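The report ran to 2,621 pages with its annexes, and for most of the winter it sat in a reading room that legislators could enter only without their phones. When the public version was finally released, it filled a single binder. The distance between those two documents is now the main subject of argument in Purnham, where a legislative inquiry into the failed evacuation of the Jiststead consulate has ended with two sets of findings and very little agreement on what either one proves.

The inquiry was established in March with a narrow mandate. It was to determine when the foreign ministry first learned that the consulate's access road had been closed, who received that information, and why the order to withdraw staff was delayed. Members of both parties voted for it. The resolution set a limit of 10 hearings, allowed closed sessions where intelligence material was involved, and required that a declassified summary be published before the end of the year.

That common purpose did not last. By the fourth hearing, the majority had begun issuing its own summaries of testimony, and the minority had begun answering them. Witnesses who had expected questions about road closures and radio logs were asked instead about campaign speeches. Several career officials asked to appear in closed session so that their answers would not be quoted in isolation.

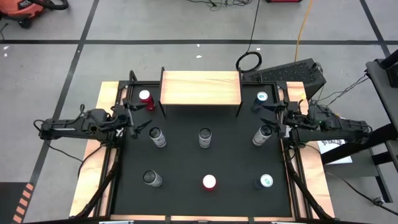
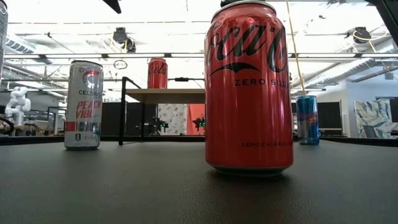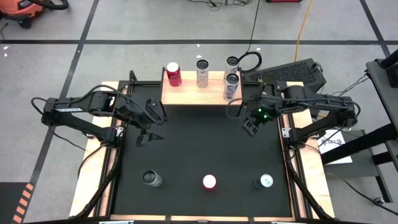

*Robot arms over the work surface, top and bottom; center, a Coca-Cola Zero Sugar can on the tabletop.*

The central factual dispute concerns a period of 6 hours on the night before the withdrawal. The majority report holds that a warning from the security contractor, Kelleo, reached the ministry's operations desk at the start of that period and was not passed on. The minority report accepts that the message arrived but argues that it was one of many, that it carried no priority marking, and that the duty officers handled it according to the rules then in force.

Both accounts rely on the same message log. The log shows a time of receipt and a time of forwarding. It does not show who opened the message, and the system in use at the time kept no such record. The majority treats this as negligence in itself – the ministry had been advised to replace the system after an earlier review, chaired under the Matoušek rules on independent inquiries, and had postponed the purchase in two successive budgets.

Where the two reports agree, they have attracted less attention. Each recommends that consulates in high-risk districts be given authority to withdraw staff without prior approval from the capital. Each asks for a single desk to receive contractor warnings, staffed at all hours. Neither recommendation requires new legislation, and the ministry has said that it will respond to both in writing.

Former consulate staff have expressed frustration with the result. In a joint letter to the legislature, they noted that the public summary devotes more space to statements made after the evacuation than to the night itself. They asked that the full radio transcripts be released, with names removed, and that the annex on road conditions be published in its original form. The request is under review by the records office.

The inquiry's formal authority expires with the present session. Its files will pass to the standing committee on foreign affairs, which may reopen hearings by majority vote but is not obliged to do so. Requests for further declassification must be submitted in writing, and the records office has yet to publish a schedule for deciding them.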